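Vaciar la mesa antes de empezar

Por Vignesh Achari – julio
Categoría: Trabajo en casa

Llevo 11 años traduciendo desde casa y hasta hace poco trabajaba rodeado de papeles.
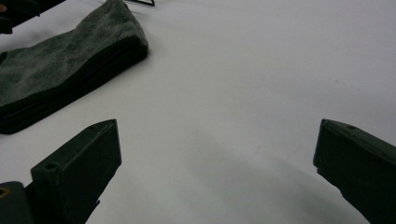 El cambio empezó con un encargo para Plitska, un manual de 13 capítulos con un glosario que el cliente corregía cada semana. Yo imprimía cada versión y la dejaba a la izquierda del teclado. Al final entregué dos capítulos con términos de una lista antigua y tuve que rehacerlos gratis.

Desde entonces sigo una rutina sencilla. A las siete y media de la tarde cierro el ordenador y retiro todo lo que hay en la mesa. Los papeles del proyecto en curso van a una carpeta, los demás a una caja. La caja la reviso a final de mes y casi todo acaba en el reciclaje. Tardo cinco minutos, a veces menos.

Me costó más con los cuadernos. Tenía uno para facturas, otro para dudas de terminología y otro que no sabría decir para qué era. Ahora uso uno solo, con la fecha arriba, y cuando se acaba lo guardo con el año en el lomo. Las dudas de terminología las paso a la base de datos el mismo día – si las dejo para el siguiente, no las paso.

Un lector me preguntó en la entrada anterior si esto sirve con niños en casa. No lo sé, vivo solo. Mi hermana tiene dos y trabaja en la mesa de la cocina, y ella guarda todo en una bandeja que sube encima del frigorífico.

Lo que sigo sin resolver son los cables. Compré unas pinzas adhesivas que se despegaron con el calor del primer verano, y ahora el cargador cuelga por detrás sujeto con una goma. Si alguien tiene un sistema que aguante, los comentarios están abiertos.

Entradas recientes
Cómo presupuesto un manual técnico
Zonance: dos meses usando su gestor de facturas
La silla, otra vez
Un fin de semana en Sternurton sin portátil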